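4. Puesta en marcha de una balda y primer recuento

Esta sección explica cómo dar de alta una balda en Setuvby Inventario, asignarle un artículo y hacer el primer recuento. Antes de empezar debe haber completado la sección 3 (usuarios y permisos). Si su tienda ya trabajaba con Jirach, lea primero el apartado 4.5.

4.1 Lo que necesita

Un usuario con perfil de Encargado o superior. El perfil de Reposición puede contar, pero no crear ubicaciones.
Un terminal de mano cargado y conectado a la red de la tienda.
Un rollo de etiquetas de balda Murnance, ancho estándar.
El plano de pasillos aprobado, en papel o en pantalla.

Nota: la versión gratuita admite un máximo de 200 ubicaciones por tienda. Al llegar a esa cifra el botón Nueva ubicación aparece en gris. No se pierde ningún dato.

4.2 Crear la ubicación

1. En el menú principal, abra Tienda > Ubicaciones.
2. Pulse Nueva ubicación.
3. Escriba el código de pasillo, módulo y balda separados por guiones. Ejemplo: 17-02-C corresponde al pasillo 17, módulo 2, balda C.
4. En Tipo, elija Balda, Gancho, Cesta o Palé. El tipo no se puede cambiar después de guardar.
5. En Profundidad, indique cuántas filas caben de delante hacia atrás. Mida con el artículo que va a colocar, no con la balda vacía.
6. Pulse Guardar. El terminal emite un pitido corto.
7. Imprima la etiqueta y péguela en el perfil frontal, alineada con el borde izquierdo de la balda.

Las baldas se nombran con letras de abajo arriba: la A es la más cercana al suelo. En los muebles refrigerados el orden es el mismo, aunque el fabricante del mueble los numere al revés.

Atención: no reutilice el código de una balda eliminada hasta el cierre del día. El sistema conserva el histórico hasta ese momento y sumaría las unidades antiguas a las nuevas.

4.3 Asignar un artículo

1. Escanee la etiqueta de la balda.
2. Escanee el código de barras del artículo. Si no lo reconoce, introdúzcalo a mano con todos sus dígitos, incluidos los ceros iniciales.
3. Indique el número de caras, es decir, las unidades que se ven de frente en una sola fila.
4. Indique el mínimo de reposición. Cuando las existencias de la balda bajen de ese número, el artículo pasará a la lista de tareas.
5. Confirme con la tecla verde.

Los envases flexibles con base, como los de salsas, sopas o detergente, se dan de alta con el tipo de envase Bolsa vertical. Con este tipo el programa deja un margen entre unidades y no calcula apilado. Si los da de alta como Caja, la capacidad de la balda saldrá demasiado alta y la lista de reposición pedirá unidades que no caben.

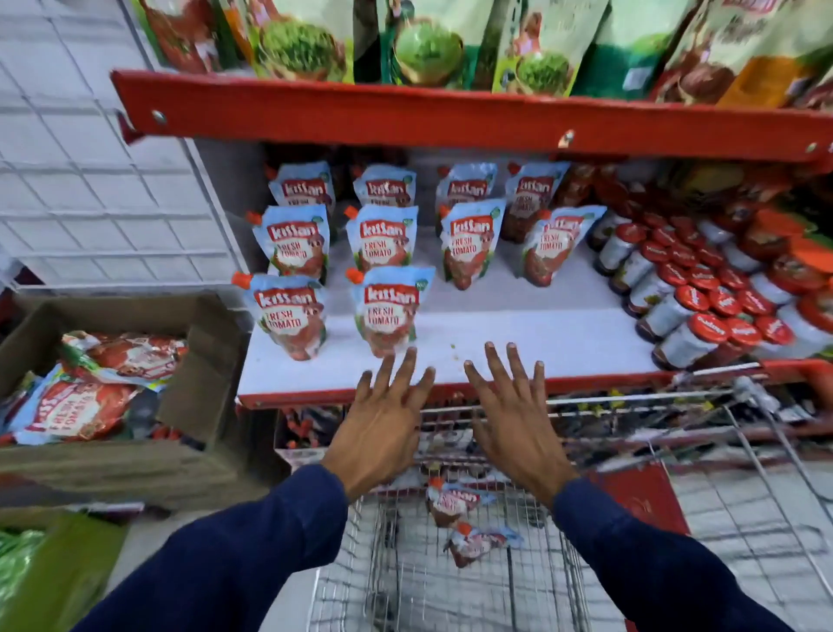
Figura 4-2. Bolsas verticales de kétchup en balda, con espacio libre en la parte delantera.

Al contar bolsas verticales, separe con la mano las que estén pegadas entre sí y compruebe las filas del fondo. La balda superior suele tapar las últimas unidades. Cuente siempre de atrás hacia delante y de izquierda a derecha.

4.4 Primer recuento

1. Abra Recuentos > Nuevo > Inicial.
2. Seleccione el pasillo. Puede contar un pasillo entero o una sola balda.
3. Escanee la etiqueta de la balda. En pantalla aparece el artículo asignado con la cantidad a cero.
4. Teclee las unidades contadas. No escanee unidad por unidad salvo que haya referencias mezcladas.
5. Si encuentra un artículo que no corresponde, pulse Ajeno y escanéelo. Quedará en una lista aparte hasta que alguien lo devuelva a su sitio.
6. Pulse Siguiente y repita con la balda contigua.
7. Al terminar, pulse Cerrar recuento. Si la pantalla muestra una diferencia superior al límite fijado por su tienda, se pedirá la firma de un segundo usuario.

Nota: un recuento abierto se guarda solo cada vez que cambia de balda. Si el terminal se apaga, entre de nuevo con el mismo usuario y elija Continuar.

Precaución: no haga recuentos iniciales con las cajas abiertas. Las ventas registradas durante el recuento se descuentan al cerrarlo y pueden dejar existencias negativas. Lo recomendable es empezar después de las 21:30, con el cierre de caja ya enviado.

4.5 Tiendas que vienen de Jirach

El fichero de exportación de Jirach se importa desde Tienda > Importar. Admite hasta 3.387 líneas por fichero; si el suyo tiene más, divídalo por pasillos. El campo Caras no existe en Jirach y llegará vacío, de modo que habrá que rellenarlo balda por balda con los pasos 1 y 3 del apartado 4.3.

Los mínimos de reposición sí se importan. Revise los que valgan 100: es el valor que Jirach pone por defecto cuando el campo se dejó en blanco.

4.6 Mensajes frecuentes

E-04, Ubicación duplicada. Ya existe una balda con ese código. Búsquela en Ubicaciones antes de crear otra.
E-11, Capacidad superada. Las unidades contadas no caben según la profundidad y las caras indicadas. Revise ambos datos y el tipo de envase.
E-12, Artículo sin balda. El artículo está en catálogo pero no tiene ubicación. Siga el apartado 4.3.
E-20, Sin conexión. Puede seguir contando. Los datos se envían al recuperar la red.

Si un mensaje no figura en esta lista, anote el código y consulte el anexo B.

Revisión de febrero. Textos: Farzana Ekanayake. Comprobación en tienda: Junhao Guo.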